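Subject: Re: Jendel two-arm kit, worth the money?
From: Joscha Engelhardt
List: Lumero small-automation list

Tariq Virk wrote:

> Has anybody on here lived with the Jendel kit for a while? We're looking at it for the shop and the rep is friendly but vague. Mostly I want to know how the grippers handle everyday things, and whether the 985 price covers the Trarari software or only the grippers.

Hi Tariq, and hello to everyone I haven't written to since the spring (I know, I know, I owe several of you a reply!). We've had ours for 7 months now, so let me tell you what I can.

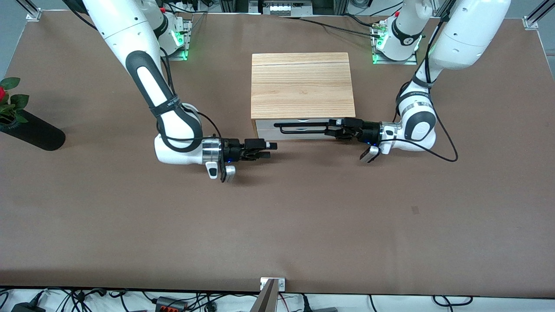
The price covers the gripper pair and one Trarari seat, and a second seat is another 800, so do ask before you sign. As for everyday things, I've been very happy with drawers. A plain bar handle like the black one on our wooden box suits these two fingers nicely, and you can leave the other arm parked with its fingers closed while you get the pull right. Small round knobs are fussier, and I'd set aside an afternoon for those.

The manual is better than it used to be, and the part I keep going back to is the chapter on gripper clearance. It got me to slow down near the table, especially where the top has cutouts along its edges like ours.

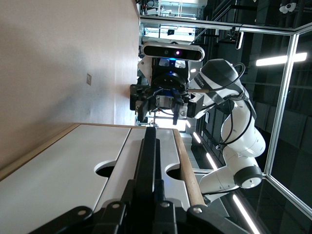
*Tarar User Notes, issue 7, p. 30*

Those notes are free to anyone who buys the kit, and I'd read that page before you even open the box. Support has been kind to me too, if a little slow in August. Write to me off-list if you'd like my settings, I'm glad to share!

Warmly,
Joscha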